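Ticket 3635 – Right hand stalls on the thumb when closing on soft objects
Project: Birkow (student manipulation project, tidy-up task)
Opened: February 6, 2022
Component: right hand, grasp controller
Priority: normal
Status: resolved, one item carried over

Summary

The task is to pick plush fruit off the bed and put it in the white basket. The arm gets to the right place, the fingers close, and then the thumb stops short and the controller reports a stall. The toy is either dropped on the lift or never leaves the sheet.

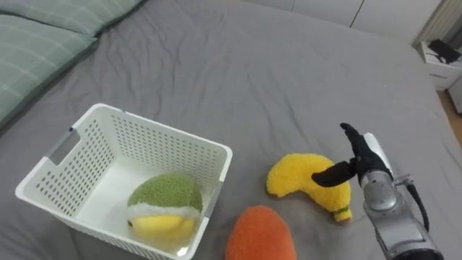
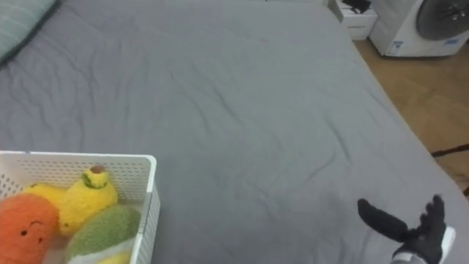 Which part of the grasp should be checked first when a hand stalls on a soft object?

The contact threshold. A plush toy pushes back very little at first and then quite suddenly once the stuffing is squashed, so a threshold set on hard objects can read the squash as a collision and stop the finger before it has a proper hold.

Setup

Task script is the Ludska branch, with the default grasp profile copied over from last term's cup and bottle work. Head camera only, no wrist camera. Right arm only for this task. Objects are the plush set. Target is the inside of the basket, any position, any orientation. A run counts as good if the toy ends up in the basket and the arm returns to the rest pose without a fault.

Steps to reproduce

1. Start the arm controller and wait for the hand to finish its homing routine.
2. Put one toy on the sheet within reach of the right arm.
3. Run the pick script with the default profile.
4. Watch the thumb current in the log viewer while the hand closes.

Expected: hand closes, holds, lifts, releases over the basket.
Result: thumb current rises sharply, stall flag is set, thumb stays where it is. The other four fingers carry on closing and push the toy out sideways.

Log extract, first failing run

hand_right: homing ok
hand_right: profile loaded (default)
arm_right: pregrasp reached
hand_right: close requested
hand_right: thumb current over limit, limit 500 mA
hand_right: thumb STALL
arm_right: lift started
task: object lost
task: abort, return to rest

Comment 1

Repeated with the banana, same result. Moving the toy to a flatter bit of the sheet made no difference. Batch of 20 runs with the default profile: eight good, the rest failed. Most of the failures have the thumb stall line in them. Two were something else, see comment 3.

Comment 2

Tried raising the thumb current limit. It gets past the stall but the hand then squeezes far too hard and the controller starts warning about motor temperature after a few runs. Put it back to 500. Please don't change this value on the shared config, the other group is using the same hand for the Maldonado demo and they need the limit as it is.

Also tried slowing the close. Better, but not fixed. With a slow close the stall comes later, and on some runs it comes late enough that the toy is already held and the lift works anyway. That probably explains why the fault looked random when it was first noticed.

Comment 3

The two odd failures were not the hand. In both, the arm stopped above the toy and the fingers closed on air. The depth estimate was too high. The sheet has very little texture for the camera to work with, and where it is creased the plane fit picks up the top of a fold and takes that as the surface. Everything is then planned too high.

Quick check: smoothed the sheet by hand, ran it again, height was correct. Creased it on purpose, height went wrong again. So there are two faults here which had been lumped together under one ticket. I have left them both on this ticket for now as the fix for each is small.

Comment 4

Looked at how the stall flag is raised. The default profile sets the flag on a single reading over the limit. For a cup that is fine. For plush, the current spikes for a moment when the thumb first presses in and then settles. One reading is too few.

Changed the soft profile to need 32 readings in a row over the limit before the flag is set. The limit itself is unchanged. Also changed the close order so that the thumb moves first to its opposing position and the fingers come to meet it. Before this all five started together and the toy tended to roll.

Comment 5

Second batch of 20 with the new soft profile, sheet left as it was: 17 good. No thumb stalls. All three failures were height errors.

For the height, the plane fit now takes the lower part of the points near the object and ignores the highest ones. It is a crude fix but it runs quickly and needs no new hardware. Someone suggested putting a patterned cloth down. That would work, but the point of the task is to manage with ordinary bedding.

Comment 6

Third batch with both changes: 19 good. The one failure was a toy that bounced off the basket rim on release. The release point was too close to the near wall. Moved it towards the centre and raised it slightly. Not seen again in the few runs I did afterwards, but that is not a full batch.

Comment 7

Question from the Brolonell group about whether the soft profile can be used for their towels. I would not use it as it stands. A towel has no single lump for the thumb to press against, and the current never settles the way it does with a toy. Copy the profile under a new name and start from a lower closing speed.

Changes made

– New profile "soft" added to the Ludska branch. Default profile untouched.
– Stall flag in the soft profile needs 32 consecutive readings.
– Thumb moves to its opposing position before the fingers close.
– Plane fit ignores the highest points near the object.
– Release point moved towards the basket centre.

Still open

The pick script does not choose the profile by itself. It has to be set by hand in the launch file, and if it is left out the default is loaded with no warning. A warning would be easy to add. Choosing by object type needs the classifier work, and that is not planned until July. Moved to its own ticket.

If the stall comes back, attach the full hand log and say which profile was loaded. The profile line is near the top, just after homing.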